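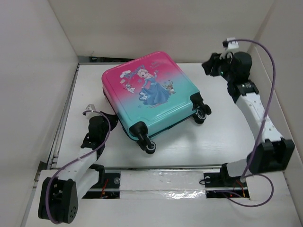 Author's name: L. Bratu

2020-08-25

Spent the morning on the equipment list for next year. It has to be in before the end of the month and I had only half of it typed up.

The two arms on the packing table stay as they are. What I want money for is the parts that go with them. Spare grippers first, 4 of them, and Povora will sell them singly at 405 each. Wamatbridge only sells them with the wrist attached, and I don't want to pay for wrists. Then a second table like this one, with the rail. The quote came to 1829 without the arms. I read it twice and shipping is not in there, so I wrote back to ask.

The small suitcase is a good size for planning. Opened out, it takes up a lot of the left side, and the pouch and the little things that go in it need room on the right. I had penciled in a narrower table to save money. Crossed that out.

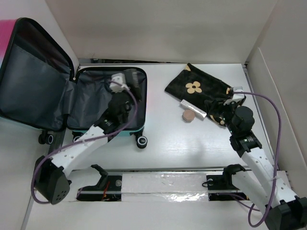
Cables are cheap and I keep forgetting them. Put down 27 in the purple, mixed lengths, and a box of clips. Also a line for more luggage and more small items to pack. I left that one low and can raise it if Plovance comes in under on the rail parts.

Still not sure about a service plan. Last December we paid for one and called them once. I would sooner put that toward a third arm, but a third arm won't get approved this year, so I left the line blank.

Lunch at my desk. Sent the draft at two. Need to find the old invoice for the carriage mounts tomorrow.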